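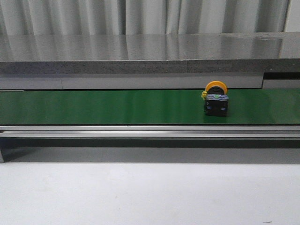 Push-button switch with yellow-orange collar and black button head, on a green belt.

Nerken 600 Series push-button switches

Panel-mount push buttons for machine builders, maintenance teams and workshops
Sold by Bindthorpe Controls

Product overview

The Nerken 600 Series is a range of panel-mount push-button switches for control boxes, machine fronts and operator stations. Each switch is made up of an operating head, a fixing collar and a contact housing. The parts can be bought as a complete assembly or one by one, so a worn head can be changed without disturbing the wiring behind the panel.

The series replaces the older Nerken 337. Panels drilled for the 337 need no extra drilling. The cut-out is the same, and the 600 head sits slightly lower on the panel face, so check any engraved legend plates before ordering in quantity. Plates made for the 337 fit under the collar but leave a small gap on one side.

We hold the full range at our Surnwood warehouse. Complete assemblies and spare heads ship from stock. Special legends and non-standard contact arrangements are made up to order.

Choosing a head

Flush head. The cap sits level with or just below the rim of the collar. This is the usual choice for start buttons, where you do not want the button pressed by a sleeve or a passing tool.

Extended head. The cap stands proud of the collar and is easier to find with a gloved hand. Normally chosen for stop and reset buttons on machines where the operator is looking at the work and not at the panel.

Mushroom head. A wide cap for use with the palm. Available as push and release, or as push to latch and twist to release. The latching version must be used with a normally closed contact block. If it forms part of an emergency stop circuit, the whole circuit has to be assessed by a competent person. Buying the right button does not by itself make a machine comply.

Rocker and key-operated heads are listed on the selector switch page.

Colours

Caps are available in black, white, red, green, yellow and blue. Collars are available in black, grey and yellow. Not every pairing is held in stock, and the order form will tell you when a pairing has to be made up. Please keep to the colour rules your site already uses. Mixed colours across two generations of panel cause more mistakes than a plain black button with a clear legend.

Contact arrangements

Standard assemblies are supplied with one of the following:

One normally open contact
One normally closed contact
One normally open and one normally closed contact
Two normally open contacts
Two normally closed contacts

Further blocks can be stacked behind the first pair. We do not recommend more than two layers on a flush head, as the return spring begins to feel slow. The extended and mushroom heads have a stronger spring and will carry three.

Technical details

Rated insulation voltage: 600 V
Fixing: threaded collar from the front, locking nut from behind
Terminals: screw clamp, captive screws
Conductor types: solid or stranded, ferrules advised for stranded
Operation: momentary as standard, latching to order
Minimum spacing between centres, small legend plate: 30 mm
Minimum spacing between centres, large legend plate: see drawing sheet
Packing: single, or trade box of 18

The insulation voltage is not the switching rating. The load each contact will switch depends on the type of load and the supply, and is given in the table on the data sheet. Coils and small motors are harder on contacts than lamps or heaters of the same current. If you are switching a coil, fit a suppressor.

What is in the box

Complete assemblies come with the head, collar, locking nut, sealing washer, contact housing and a folded instruction leaflet. Legend plates, blanking plugs and enclosures are separate items. Trade boxes contain one leaflet for the whole box.

Fitting

Isolate the supply and prove it dead before opening any panel.

1. Check that the hole is clean and free of burrs. A burr under the washer will stop it sealing.
2. Place the sealing washer on the head, followed by the legend plate if you are using one.
3. Pass the head through from the front. The small key on the body goes into the notch at the top of the hole.
4. Run the locking nut up from behind by hand, then nip it up with the ring spanner. Do not use pliers.
5. Offer up the contact housing and press until it clicks. Give it a light pull to make sure it has caught.
6. Wire the terminals, tighten the screws and tug each conductor.
7. Press the button several times before restoring the supply. It should travel freely and come back fully each time.

If the panel is painted or powder coated, scrape the notch back to its proper size before fitting. A thick coating is the usual cause of a head that sits crooked. On thin sheet, fit the large backing washer (sold in packs) so the panel does not bow when the nut is tightened.

Care and replacement

Wipe the head with a damp cloth and a mild detergent. Do not use solvent cleaners on the cap or the collar. They dull the surface at first and later make it brittle, and the damage is not covered by the guarantee. Do not put a pressure washer on the panel face unless the sealed boot is fitted.

The contacts need no lubrication. Oil or contact spray inside the housing collects dust and will shorten its life.

Check the following at each planned service:

The collar is tight and does not turn by hand
The cap returns fully when released slowly as well as quickly
The sealing washer has not spread or split
Terminal screws are tight
The legend can still be read from where the operator stands

Change the contact block if the button has to be pressed twice, if there is browning at the terminals, or if the resistance across a closed contact varies from one press to the next. Change the head if the cap is cracked or sticks. There is no repair kit for either part.

Storage

Keep spares in their boxes in a dry place out of direct sunlight. Sealing washers harden with age even when they have never been used, so it is worth fitting a new one whenever a head that has been on the shelf for a long time goes into service. Washers are sold separately in mixed packs.

Accessories

Ring spanner for locking nuts
Sealing washers, mixed pack
Large backing washers for thin sheet
Clear sealed boot, flush and extended heads
Guard ring for mushroom heads
Legend plates, blank or engraved
Blanking plugs, black or grey
Empty enclosures, one-hole, two-hole and three-hole

The Ogundipe range of enclosures also accepts the 600 Series. Ask for the notched version, as the plain-hole version lets the head turn.

Ordering

Orders can be placed through the website, by email or at the Surnwood trade counter. Please give the head type, cap colour, collar colour and contact arrangement. If you are replacing a switch and do not know what you have, send us the number from the side of the housing. Housings from the 337 carry the number on the back, so you may have to take one off the panel to read it.

Engraved legends are cut in capitals unless you ask otherwise. Check the spelling on your proof carefully. We cannot take back engraved plates that match the approved proof.

The price list was last changed on 6th April. Prices for trade boxes will be looked at again in September. Quotations already given will be held until the date printed on them.

Returns and guarantee

Unused switches in their original boxes can be returned for credit within 30 days of delivery. Switches that have been wired cannot be returned unless they are faulty. If you believe a switch is faulty, leave the housing unopened and tell us what it was switching and how it was wired. We will normally ask for it back before sending a replacement.

Common questions

Can I fit a 600 contact block to a 337 head?
No. The latch is a different shape. The block may appear to hold but will work loose.

Are illuminated heads available?
Yes, in flush and extended types. They take a separate lamp block and are listed on their own page.

Can the switch be mounted upside down or on its side?
Yes. The mechanism works in any position. For side mounting, turn the notch to suit so that the legend reads correctly.

Can I use it outdoors?
Only with the sealed boot and inside a suitable enclosure. The cap colours will fade in strong sun.

Do you sell the collar on its own?
Yes, in all three colours. Order the locking nut at the same time if the old one has been overtightened.

Downloads

Data sheet, 600 Series
Drawing sheet with panel cut-outs
Fitting leaflet
Changing from 337 to 600: parts cross-reference

Related products

Selector and key switches
Illuminated push buttons
Pilot lights
Pendant stations
Cable glands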